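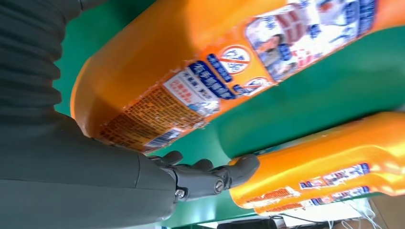 Esomex, 31 August 2020

## 4. Refilling the Soltalora dispenser

1. Switch off at the wall. Wait 15 seconds.
2. Twist cap off tank, lift out old filter.
3. Pour slowly - stop at the 2 liter line.
4. New filter in, arrow pointing down. Press untill it clicks.
5. Cap on, power on. Hold RESET till the light goes green.

**Note:** filter is part 347. Older Plastico caps fit too, just tighter.

**Caution:** never top up while pump is runing. Change the seal after 3000 pumps.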